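A clear cup on the small wooden work surface
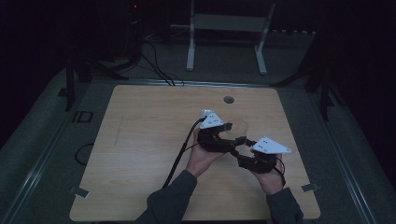

Lurusside Shared Workrooms, Furnishings and Surfaces Desk: Community Help

This site uses cookies to remember your sign-in and language. By continuing to browse you accept their use. Manage settings | Accept

Question

Our section has the use of one of the light wooden tabletops that sit on the large gray platforms, the type held at the lower corners by small gray metal clips. Members keep a clear cup on the board while they work, usually near the middle and not far from the small round hole.

Two matters have come up since November. The first is that faint pale rings have begun to show in the finish, most of them the width of a cup. They can be felt slightly with a fingertip and do not come off with a dry cloth. The second is that the cups travel. When someone leans on the platform or draws a cable across the board, a light cup will move a short distance, and on one occasion a cup went over and the contents ran under the lower edge of the wood.

I would be grateful for guidance on the following. Is it permissible for members to treat the rings themselves, and with what product? May the corner clips be released in order to dry underneath? Is there an approved mat or coaster that will not mark a pale surface? The handbook issued with the room refers only to "suitable care," and our section would prefer to have something definite before a member experiments.

Posted January 26, 2022
Status: Answered

Answer 1 (marked as accepted by the person who asked)

Members may carry out light treatment of surface marks under the general care provisions. The procedure below applies to pale wooden tops with a fine grain and a thin clear finish. If you are unsure of the finish on your own board, test first on the underside or close to a corner.

Clear the board completely, including cables. Wipe it with a cloth dampened in plain water and wrung out well, following the direction of the grain, and dry it at once with a second cloth. Leave it overnight. A good number of pale rings are moisture held in the finish and will fade without further work.

Where a ring remains, apply a small quantity of Wosta neutral wood cleaner to the cloth, never directly to the board, and rub lightly along the grain. Do not rub in circles. Scouring pads and kitchen sprays are not to be used on any of the wooden tops. If the ring can still be felt after two attempts, stop and submit a surface report. A raised ring generally means that the finish itself has been disturbed, and further rubbing will make a larger patch.

Should light sanding be authorized in reply to your report, the grade to request is 4000. Coarser paper has been used on several boards in the past and the result was a dull spot that had to be refinished at the section's expense.

Regarding the clips: yes, they may be released by a member, one corner at a time, provided the board is cleared first. Raise the lower edge only far enough to pass a folded cloth beneath it. Allow both faces to dry before the clips are put back. Please do not tighten them beyond a firm hold, as the rounded corners bruise easily.

Answer 2

In addition to the above, I can speak to the sliding. Our section went through the same difficulty and tried three types of mat. The rubber ones left a yellow shadow on a pale board within a few weeks and we withdrew them. Cork held the cups well but shed crumbs. We now use thin felt rounds from Mandico, 42 to a packet, and have had no marks since. They must be taken up at the end of each session, because a damp felt round left overnight will produce exactly the ring you are trying to avoid.

It also helps to route cables toward the lower edge of the board before any cup is set down, and to keep a loop of slack so that a pull does not sweep across the middle. Anyone working with both hands occupied should place the cup well clear of the elbows. Lidded cups are better still, if your members will accept them. Ours did not.

Answer 3

Mayonnaise works on rings. Leave it on for 50 minutes and wipe off. I did this on a dining table at home, a dark one, so I can't say about the light wood.

Reply to Answer 3 from the Furnishings and Surfaces Desk

Food products are not approved for use on any surface in the workrooms. Please follow the procedure given in Answer 1. Surface reports may be left in the tray at the Saragih entrance or submitted through the member page, quoting the number on the underside of the board.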